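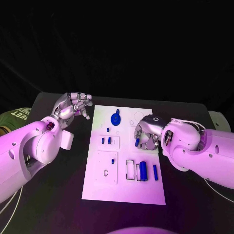 Stulham, October

Re: Joint patrols on the Antal road

> The ministry's notice says the Harnano side will hold the ridge posts
> while the Endcombe battalion clears the river track. Does anyone have the
> length of the closure, or how many posts are involved? The two maps I
> have disagree.

The notice covers three posts, all north of the Antal crossing. Your older map still shows five. Two of those were handed back to the border police last spring and are no longer under army command, so I would leave them out of the table.

On troop numbers, the figure in the Harnano release is 3585. It counts engineers and drivers as well as infantry, and it is for both armies together. The Endcombe release gives no total. I would not split the number by country until one of them does.

The closure applies to the river track only. The upper road stays open to freight in daylight, with convoys formed at the Stulham depot. Neither release gives an end date — the phrase used is "until the survey of the track is complete."

One correction to my own post last month: I wrote that the liaison office was in Endcombe. It is at the crossing itself, on the Harnano bank.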